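How I Finally Learned to Nap

2023-08-16

I have wanted to be a napper my whole life. My grandmother could drop off in a kitchen chair between lunch and the dishes and come back twenty minutes later ready to repaint the porch. I always woke up from naps feeling like I'd been hit by a bus, so I gave up on them sometime in college.

Then in February I started the early shift at Kapoor (up at 4:45, home by 2) and by midafternoon I was useless. So I tried again, properly this time, and oh my goodness, I am a convert!

The big change was keeping it short. I used to lie down "for a bit" and surface 70 minutes later with no idea what day it was. Now I set a timer for 33 minutes. I know that's an odd number, but it takes me a while to settle and I've tried all the others. Thirty leaves me cranky. Forty wrecks my night.

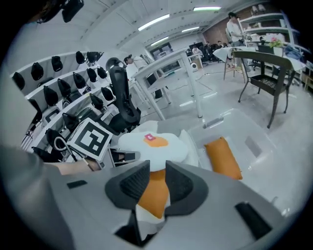 The second thing was giving up on the bed. If I get under the covers my body decides it's bedtime and there is no arguing with it. The couch is perfect — a little too short, a little too bright, so I never sink all the way down. I pull the curtains halfway, put my phone on the other side of the room, and take my shoes off. Shoes on does not work for me, although my sister swears by it.

I also drink a small cup of coffee right before I lie down. I thought this was nonsense when I read it on the Flirnine message board, but I love it. I wake up to the timer, the coffee is just starting to do its job, and I'm out walking the dog along Sunddale Road before I've had time to feel groggy.

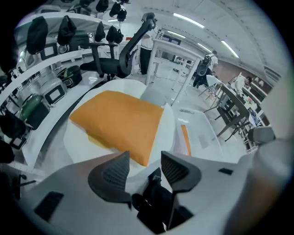 Orange on white, a combination I'm very fond of.

What about noise? I need some. Total quiet makes me listen for things. A fan is good, rain is better, and a baseball game on the radio with the volume way down is the best of all, even if I miss the 6 runs that decide it (yes, this happened, and yes, I'm still sore).

I haven't cracked weekends yet. With no early alarm I'm not tired at the right time, and then at 5 I'm suddenly yawning into dinner. If you have a Saturday system that works, please leave it in the comments, I want to hear all of it!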